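Search reviews, brands, models
Search

Worku hand gripper, second version: our review after one bad week

12 Jan 2018 – 3 min read

We bought the Worku gripper in June for a small sorting project at Lustham. The work is simple to explain. The tool goes to a basket, closes on a piece of folded cloth, lifts it and lays it on the table. It is the kind of task where I expected few surprises, and for a long time there were few.

The good points first. The tool is light enough to hold for a long session. The fingers open wide and stay parallel, and the handle does not become warm. The setup took me one afternoon, including the calibration, which is well explained in the manual. For smooth, firm things like boxes and bottles I have no complaint.

The trouble started with the woven basket. In 138 lifts of cloth, the gripper stopped 9 times in a half-closed position and did not open again when I released the trigger. Each time one finger had touched the rim before the cloth. I believe the controller reads this side load as a finished grip and then holds it. The red light, which should show a fault, stayed off.

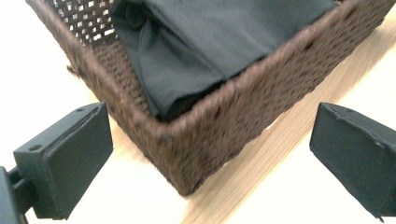 Inell wrote to us that the same thing happened there with a wire tray, and that the only way to free the fingers was to pull the power cable, wait, and start again. The support desk had called it normal behavior. I do not agree with this word. A tool that holds on after the trigger is released can catch a finger, and there is no manual release on the body.

The force is not very high, I must say. I tested it with a wooden spoon and with a pencil, and neither one broke. But I would not give the tool to a student without telling them first where the cable is.

A firmware update made it better. After it I did 396 more lifts and had one stop, and this time the red light came on. The update is not offered automatically, so you have to look for it on the support page, under the old product name, Tetine.

Would I buy it again? For boxes, yes. For cloth in anything with a raised rim I would wait for the next version – or put a switch on the power line, as we have now done.

Recent reviews
Tetine wrist mount, first version
Cable clips for small robot arms
Three foot switches compared
Finger pads: soft or hard?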